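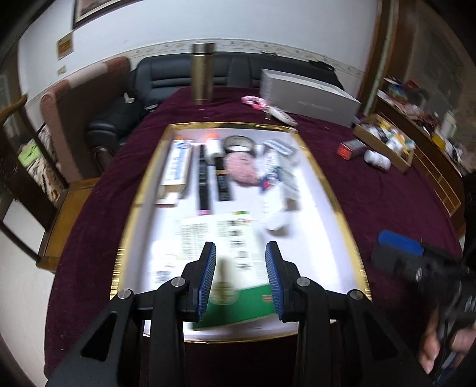 One reader of our earlier notice asked whether a pair of hand-held grippers can take the place of a remote-controlled arm for teaching tabletop work, or whether the recordings only look good until a robot has to use them. The question is a fair one, and the review that follows was organized to answer it for small, light and mixed household goods.

Equipment Review: Dalulach Paired Hand Gripper Kit
Issued by the Ludlow Equipment Evaluation Office

Scope

The Dalulach kit was evaluated over one spring and returned to the supplier in July. It was used for demonstration recording under the Rullton household sorting project, in which a person performs a task with one gripper in each hand and the recorded motion is later used to train a two-armed robot. The comparison system was the Boyer remote station, in which a seated operator moves two leader handles and the robot's arms follow. The office purchased the Boyer station in an earlier budget year and has no commercial tie to either supplier.

Work was carried out in furnished homes. Tables were used with their ordinary cloths on them and with the household's other belongings close by. The goods were small medicine-style cartons, capped bottles, flat packages and assorted loose articles, handled in and out of shallow boxes.

Contents and setup

The kit consists of two grippers, a charger, a calibration board, a spare set of finger pads and a printed manual. Assembly presented no difficulty. Calibration is another matter. The procedure is split between the opening chapter and page 46 of the manual, and the two parts do not use the same names for the same buttons. Staff who followed the opening chapter alone produced recordings in which the left and right grippers were exchanged. The supplier has been informed.

The Boyer station needs a fixed bench, a power outlet and a full arm calibration each time it is moved. In practice it was moved once during the evaluation. The Dalulach kit traveled in a shoulder bag.

Handling

The fingers carry ribbed blue pads on their inner faces and open to 100 millimeters. The ribbing holds coated cardboard well. Small cartons could be picked up by their edges without crushing, and a flat package could be turned and set down in a narrow space between other articles. Performance on smooth round bottles was acceptable when the pads met the body squarely and poor when they met the shoulder below the cap.

Operators felt resistance directly through the linkage and adjusted their grip without being told to. This is the kit's principal advantage. On the Boyer station, which returns no force to the hand, the same operators tended to squeeze too hard, and several cartons had to be withdrawn from use.

The grippers are heavier at the front than they should be. Wrist fatigue was reported in every long session, and the quality of the motion suffered before the operators asked to stop. The office recommends short sessions with a change of operator.

Recording quality

A total of 3101 demonstrations were recorded with the Dalulach kit. Playback of the motion was smooth, and timing between the two hands was consistent. Three weaknesses were noted.

First, people move faster with a tool in the hand than a robot can follow. Quick passes over a crowded box also blur the camera view, and printed labels then become unreadable. Where the task depends on reading a label, the operator must slow down on approach. The manual says nothing on this point.

Second, a person will reach across the table at angles that a robot mounted on a stand cannot match. Such recordings appear sound on screen and fail when replayed. The Boyer station cannot produce this fault, as its operator is held to the reach of the real arms. The Dalulach software offers a reach check, which is switched off by default. It should be switched on before the first recording is made.

Third, tracking is weaker over bright, shiny surfaces. A box with a white interior under strong light produced more position errors than a plain brown carton in the same room. Moving the box away from direct light reduced the errors. The automatic exposure setting did not.

Battery and durability

The measured running time on a full charge was 61 minutes for the pair, with both cameras recording. A second set of batteries should be considered necessary and is sold separately. The pivots remained tight throughout. One finger pad began to lift at a corner and was replaced from the spares supplied; the adhesive left behind took longer to remove than the pad took to fit.

Instruction of operators

New operators reached usable results with the Dalulach kit in a single morning. The Boyer station required several days of practice before two-handed tasks could be completed at a steady pace, and some operators did not become comfortable with it. Organizations that rely on temporary staff should give this difference considerable weight.

Findings

The Dalulach kit is approved for sorting and placing of light packaged goods in ordinary rooms, on condition that the reach check is enabled and that operators are trained to slow their approach. It is not approved for tasks near the limits of the robot's reach, or for heavy articles, which were outside the scope of the evaluation.

In reply to the reader's question, the kit may take the place of remote control for most of a tabletop data set. The office continues to record a smaller share on the Boyer station, using the same goods and the same boxes, and trains on both. Units wishing to borrow the calibration board may apply to the Ludlow equipment desk before 3:00 p.m. on working days.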